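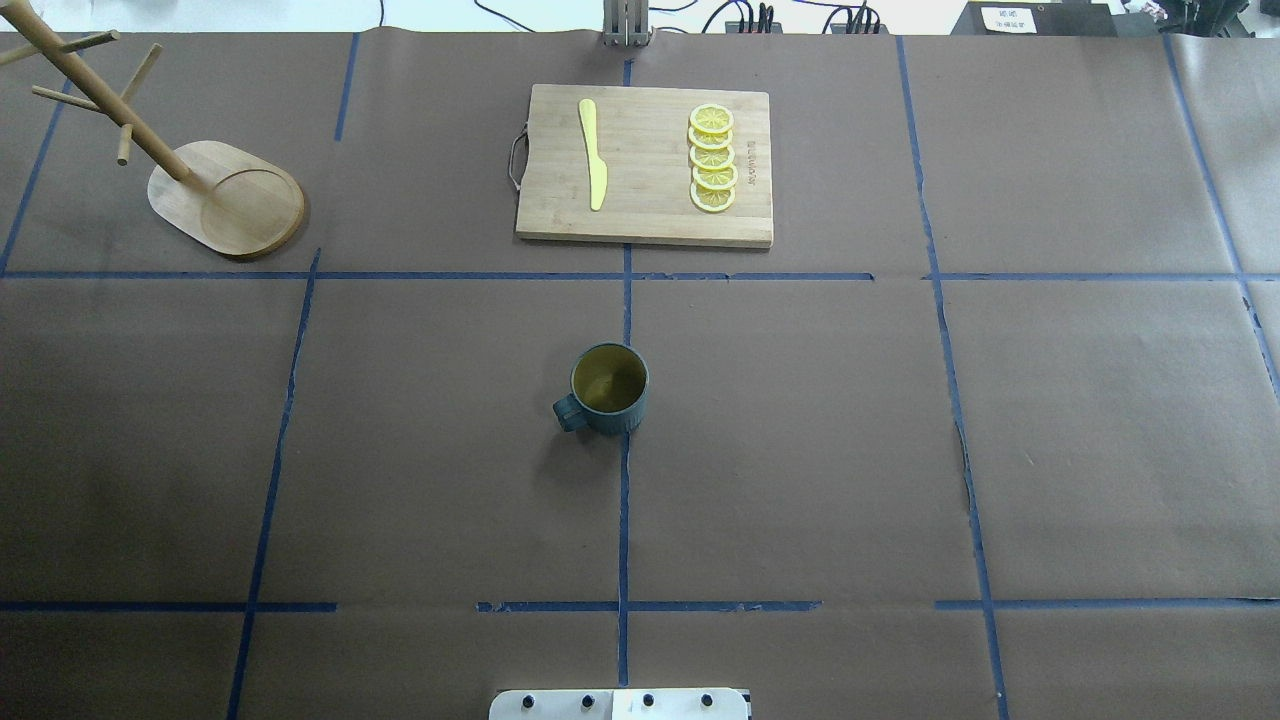 Inicio | Convocatorias | Normas | Contacto

Etim busca participantes para revisar su guía de buenas prácticas en celdas de manipulación de sobremesa

Etim abre el plazo para formar el grupo de revisión de la guía Stotine, que fija cómo se prepara, se marca y se comprueba una mesa de trabajo antes de poner en marcha el robot. La versión actual tiene 397 apartados y varios se contradicen entre sí, sobre todo los de marcado de zonas.

Un caso que habrá que resolver es el de la cinta azul. La guía pide bordes continuos en las líneas de la cuadrícula, pero no dice cuándo una línea con el borde rasgado o con huecos debe cambiarse.
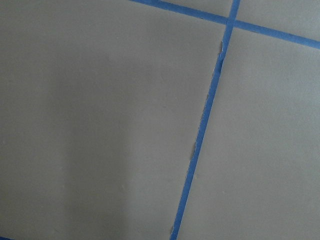
Sondon, 27 de marzo de 2018

Se ofrecen 2 plazas para personal técnico con experiencia en puesta en servicio o en seguridad de máquinas. No hace falta titulación universitaria. Se valorará haber redactado procedimientos y conocer la norma ISO 10218.

La dedicación será de roughly 100 horas hasta agosto, repartidas entre lectura en casa y sesiones en el taller de Molbridge. Tareas:

- Comprobar los apartados sobre la mesa real y anotar los que no se puedan cumplir tal como están escritos.
- Proponer un criterio de sustitución de la cinta.
- Revisar las reglas de colocación de objetos dentro de cada zona.

La participación se paga por horas. Los desplazamientos van aparte, previa presentación del billete.

Para presentarse, envíe un currículum y 2 páginas con comentarios a cualquier capítulo de la guía a la secretaría de Etim. No se admiten candidaturas de empresas.

Convocatorias recientes
Formación en parada de emergencia, Molbridge
Técnico de mantenimiento, turno de tarde
Stotine: fe de erratas del capítulo de marcado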